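About Morkik

Morkik designs, assembles and supports two-armed workcells for laboratories, colleges and small packing operations. We are a hardware and integration business. We do not sell arms on their own, and we do not resell other firms' software.

Our main product is the Dodero bench. It consists of a table, two arms mounted along the rear edge, a parallel gripper on each arm, the controller and the cabling. A standard bench ships in December and June batches of 20. Between batches we build to order, with a longer lead time.

Every bench goes through acceptance trials in our workshop before it is crated. The trials use ordinary objects of mixed size, stiffness and finish. Cups, fruit, trays and boxes are on the current list, which runs to 342 items and is revised when a customer reports an object the grippers handle poorly.
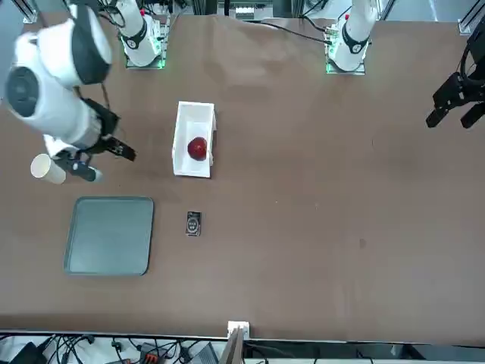
Dodero bench, two arms, with cup, tray and apple in open box.

Each arm is cycled 4,000 times under load during trials. Gripper fingers are inspected at 2,000 cycles and replaced if the pads show uneven wear. Results are recorded against the serial number and supplied with the bench as a printed report. Customers can ask for their own parts to be added to the trial at no charge, provided they reach us before the build starts.

Annamalai is our control software. It handles arm calibration, collision limits between the two arms, and recording and playback of motions. Licences are perpetual and tied to the bench. Updates are optional and can be installed offline, as several of our customers run on isolated networks.

Stestden is the service plan. It covers an annual visit, recalibration, replacement of worn gripper fingers and phone support during business hours. Benches outside the plan are serviced at the hourly rate on our pricing page.

We run a two-day operator course at the workshop for up to six people. It covers start-up, safe stop, teaching a motion and routine maintenance. No programming background is required.

For quotes, include your bench dimensions, available power and the heaviest object to be lifted.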